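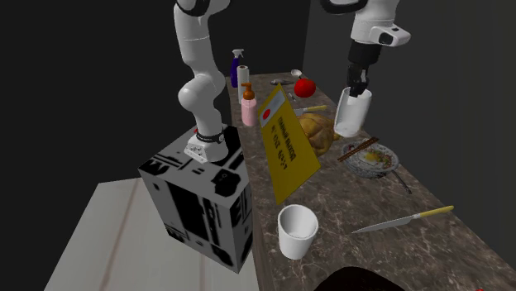
Please don't sign this off again until the stop behavior is fixed, one comment on the February sheet read, because the arm let go of the cup when it should have held it. The item was reopened and the list below was run again.

Drudel counter task, simulated cell
Inspection checklist, Otatside
Date: 7th October
Reason: cup released on protective stop

1. Arm base seated on pedestal - OK
Comment: No movement at the mount during any run.

2. Gripper holds cup at rim, arm stopped - FAIL
Comment: 1,000 stops triggered, cup released in 40. All 40 came during the lift. The Fothergill controller drops the grip command for 2 cycles when the stop and a wrist move arrive together.

3. Held cup clear of food - OK with note
Comment: The bowl and the roasted chicken are close to the path. Raise the carry height before the next run.

4. Knives outside the carry path - NOT CHECKED
Comment: Blades are exposed on the counter. Path log was overwritten. Repeat.

5. Second cup left alone - OK
Comment: Arm did not go for the one standing on the counter.

6. Stop reaction logged - FAIL
Comment: Log shows the stop but not the grip force. Besemetti plug-in has to write both.

7. Restart needs a manual reset - OK
Comment: Tried with the gripper open and closed.

8. Sign does not block the approach - OK
Comment: Yellow panel leans over the counter edge side. Keep its collision shape on - it was off in the last build.

Result: not released. Items 2 and 6 go back to the controller group, item 4 to be repeated here.

Do not copy this build to the real arm. Old builds with the same controller version are also on hold.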